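The back room at Peltbridge: floor and desk

Home > Gallery > Rooms > Back room

This page covers the back room on the ground floor, which was finished in January. Muireann Coughlan did the floor and Angeliki Petridis chose the furniture and wrote these notes. Click the picture for a larger version. 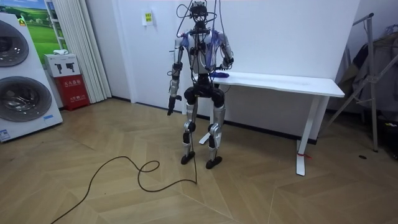 The parquet was the main job in the back room and took up most of the budget. It had been under carpet for as long as either of us had known the house, and the glue from the underlay had to come off by hand. Muireann lifted the loose blocks, cleaned the old adhesive from the backs and put them down again in the same order. The white desk went in last. We tried a darker top first and it made the room gloomy by mid-afternoon, so it went upstairs. The small blue thing on the desktop looks like one of the cloths we use for wiping down, which live there most of the time.

Floor
About 200 blocks had to be reset. Most of the others only needed sanding and oil. Muireann gave them two coats of Mustari hard oil in the matt finish, with a day left between coats. The satin looked too shiny on the test patch by the door. Knocks and scratches can be rubbed back and oiled again without doing the whole floor.

Gaps
The worst gaps were along the outside wall. They were filled with sanding dust mixed with resin, which dried a shade darker than the wood. We left it. A few narrow ones have opened up again with the heating on and will probably close in summer.

Desk
The top is a Hartley, 76 cm deep. We had planned on something shallower, but Angeliki wanted to be able to spread papers out and still have room for a cup. White shows every pencil mark. A damp cloth takes most of them off, and a little washing-up liquid deals with the rest. Please don't use the cream cleaner from the kitchen, as it dulled the corner of the first one we had.

Walls
Two coats of Prarkeo trade emulsion over a mist coat on the new plaster. The colour code is 1704, written on the lid of the spare tin under the stairs for anyone doing touch-ups. Use the small roller. Brush marks show when the sun comes round.

Skirting
The old skirting came off in one piece on three sides and went back on after the floor was oiled. The fourth side was split, so that length is new. The profile is a close match and you would have to get down on your knees to tell.

Looking after the room
Sweep with the soft broom, or use the vacuum with the brush head fitted. Mop with a well wrung-out mop and plain water. Put felt pads under anything that gets moved, and check them now and then for grit. Blue cloths are for the desk and yellow ones are for the windows.

Still to do
A threshold strip for the doorway. The one we ordered came too short and has gone back. The door itself needs planing at the bottom before it is rehung.

Next gallery: the landing
Back to all rooms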